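Murkex: a list of concept cars that never got as far as a showroom

README, last touched in July

What you get

One table, 2,887 rows, one row per concept car per motor show appearance. A car that was wheeled out in Geneva, then again in Tokyo with new wheels and a new name, gets two rows and a shared ID. There are 726 distinct IDs, which tells you how fond the industry is of repainting things.

Columns

car_id: ours, means nothing to anyone else
maker: as printed in the press pack, spelling mistakes kept
show: city only
seats: as claimed. See below.
doors: includes hatches, canopies and one drawbridge
drive: petrol, diesel, electric, other, "yet to be announced"
runs: yes, no, pushed

Where it came from

Mostly press packs and show catalogues, typed in by Jurgita Paulauskas and checked by me. The early shows come from the De Graaf papers, a collection of brochures kept by a man who evidently ate his lunch over them.

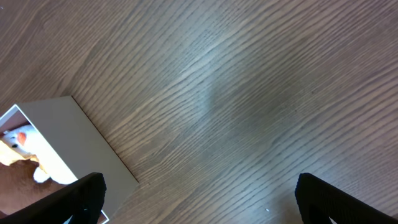
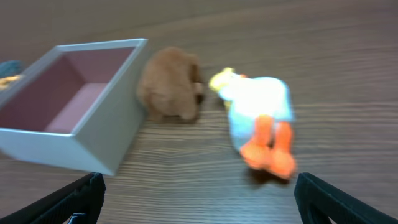
White box, wooden tabletop.

Known problems

Seats are a matter of faith. The Clakel Sumavex is down as a four-seater on the strength of two seats and a cushion. We record what the maker said and leave the cushion to your conscience.

Top speed was dropped as a column in version 2. Every figure was an estimate by somebody with something to sell.

In 23 rows the show is blank. The cars were certainly exhibited somewhere, as there are carpets and dancers in the photographs.

"Pushed" in the runs column means a written source says so. Plenty more were pushed.

Using it

The file is comma-separated, UTF-8, and opens in any spreadsheet. Please don't let the spreadsheet turn the car IDs into dates. Corrections are welcome with a source attached; "my uncle worked there" goes in the notes column.

Free to use for anything, with credit. I answer post on Friday.

Baiba Sepp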